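Lundel Allotment & Garden Forum » Growing from seed
Started by Damilola Adeleke, January, 7.40pm

We use cookies to keep you logged in. Carry on browsing to accept or change your settings.

damilola_a
Evening all. I've got 24 packets of veg seed left over from last year, mostly opened, and I can't decide whether to sow them or start again. They've lived in the shed since spring — tomatoes, leeks, parsnips, a few beans, and a squash called Etim that my aunt swears by. I'd rather not waste a whole season finding out they're duds! What would you do?

mudlark16
Parsnips in the bin, sorry. I never keep them past one year. Tomatoes will outlive us all. I had Clastach beans come up fine after four years in a biscuit tin.

Flolport_Pete
Disagree on the parsnips. I sowed two-year-old ones last spring and got a decent row, just sowed them thicker than usual. The shed would worry me more than the age. Mine goes up like an oven in July and then it's damp until March. Bring them indoors and put them in something with a proper lid.
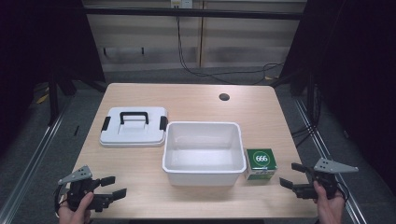

How do I test old seed before sowing?

Put ten seeds on damp kitchen paper, fold it over, slip it in a bag and keep it somewhere warm. Check after a week or so, longer for parsnips. If six or more have sprouted I'd sow as normal, and fewer than that I'd sow thickly or buy fresh.

mudlark16
Ten seeds is fine for leeks, but there are only five in some squash packets, Pete. You'd use up the lot testing them!

Flolport_Pete
Fair point. Sow squash straight into pots then, and if they come up they come up.

greta_plot110
I keep mine in the fridge, in a box with a little bag of dry rice. My other half moans about the space but my onions were brilliant last year.

mudlark16
Fridge is overkill if you ask me. A cool bedroom does the job.

damilola_a
Thanks everyone. Leeks and parsnips are on kitchen paper as of tonight, and the squash can go in pots in April. Pete — do you soak your parsnips first or sow them dry?

Flolport_Pete
Dry. Pick a still day though, they blow everywhere.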